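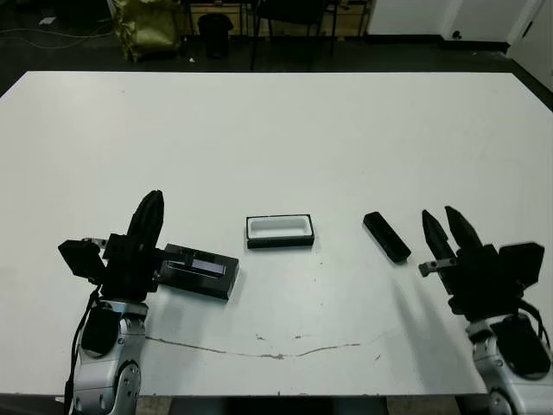
STILLHOLM BUILDING, PAVOTBRIDGE
Walk-through safety checklist, common areas and ground floor
Date of walk-through: 8/3/24
Weather: hot, which the upstairs hallway would like everyone to know

Marks used: OK / FIX / WATCH. "Watch" means it passes today and I have doubts.

OUTSIDE AND ENTRANCES

1. Front steps level, no loose treads
FIX. Second step rocks. It rocked last year too, and the comment then was "minor." It has since become less minor. Needs mortar, and I mean mortar and a trowel, since the folded cardboard we tried has gone wherever folded cardboard goes.

2. Handrail firm
OK. Firm enough that it is now the only reason people trust the steps.

3. Street number readable from the road
WATCH. Readable if you already know what it is. The holly has eaten most of the right-hand side. Cut it back before September, when the evenings start closing in and delivery drivers start calling from Gimatley Street to ask where we are.

4. Side door opens from inside without a key
OK. Opens with a shove. A person in a hurry would supply the shove, but plane the bottom edge anyway.

5. Outdoor light over side door
FIX. Bulb is out. Somebody had put a 60-watt in a fixture marked for less, and the socket is a bit brown. Replace the fixture, then the bulb, in that order please.

HALLWAYS AND STAIRS

6. Exit route clear, full width
FIX. One bicycle, one rolled carpet, one bag of potting soil with a note on it reading "moving this Tuesday." The note is faded. I moved the soil. The carpet is heavier than it looks and I left it where it was, with my regards.

7. Exit signs lit
OK at the front. At the back the sign is lit but the arrow points at the broom closet. It can be flipped with a screwdriver. I didn't have one with me, which I realize is not a great look for an inspection.

8. Stair lighting
OK. The timer on the upper landing gives you enough light to reach the top if you don't stop to talk.

9. Smoke alarms, tested by button
Ground floor hall OK. Upper hall OK. Laundry room FIX: no sound at all on the first press, then a chirp of real contempt on the second. New unit, not a new battery. The one up there has gone the color of old piano keys.

10. Fire extinguishers charged, pinned, on the bracket
WATCH. Needles in the green, pins in. The 10-pound one by the laundry is on the floor under its bracket, holding the door open. It does this well. It should still go back on the wall, and the door should get a doorstop, which costs less than a sandwich.

11. Extension cords
FIX. A brown household cord runs under the hall mat to the vending machine. I found this by standing on it. The machine needs its own outlet. Until then it is unplugged, and yes, I know about the chocolate.

WORK SURFACES AND SHARED ROOMS

12. Tables stable, edges sound
OK. I leaned on them and then leaned on them harder. One has a short leg and a shim that seems to be doing its job.
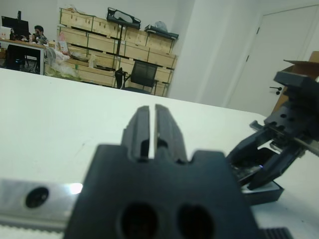 White surface, with the silver rail on the left.

13. Floors free of trip hazards
WATCH. The transition strip at the doorway has lifted at one end. Two screws. Somebody has solved this temporarily with a chair, so you now walk into a chair instead.

14. Windows open and stay open
FIX. The one nearest the sink opens and then comes down again by itself, quite fast. Sash cord. Put a sign on it today. I did put a sign on it, and the window came down on the sign.

15. First aid kit stocked
FIX. Contents: triangular bandage, more triangular bandage, one glove, a leaflet on snakebite. No adhesive bandages of any size, and those are the only thing anybody has ever needed from it. Buy a full kit and tape the list inside the lid.

16. Cleaning products labeled and stored up high
WATCH. Stored high, good. One spray bottle is labeled "blue." The contents are blue. Pour it out and start again with something that has a name. 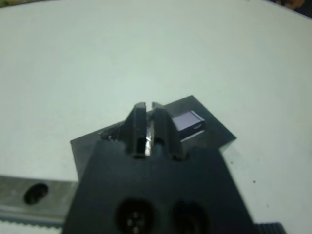 The same goes for the paint cans on the bottom shelf. Anything without a readable label goes to the county drop-off, and that includes the one labeled "good white," which has been solid for a long time now. Keep the trim paint, because the trim will need it.

LAUNDRY ROOM

17. Dryer lint screens and vent hose
FIX, and first on the list. Screens are clean. The hose behind the left dryer is crushed flat against the wall and full. I pulled out enough lint to knit a small dog. Replace with rigid duct and keep the machine off the wall.

18. Water shutoff marked and reachable
OK. Tag still on, valve turns. There is a Shirima calendar hanging in front of it, several years out of date, with a nice lake on it. I left the lake and moved the nail over.

19. Floor drain clear
WATCH. Drains slowly. Smells like it has been thinking.

ORDER OF WORK

Right away: dryer hose, laundry alarm, hall cord stays unplugged, carpet and bicycle out of the exit route.
This month: side door light, window sash, first aid kit, back exit sign.
Before the cold weather: front step, holly, side door edge, transition strip.
When somebody is bored: doorstop, paint shelf.

Not checked: roof (no ladder long enough), boiler (has its own inspection and its own checklist, with fewer opinions in it), crawl space (I looked in and something looked back — will return with a better flashlight).

If you fix an item, write the date next to it on the copy by the mailboxes. Please don't write "done" next to something you are planning to do. See item 6, carpet.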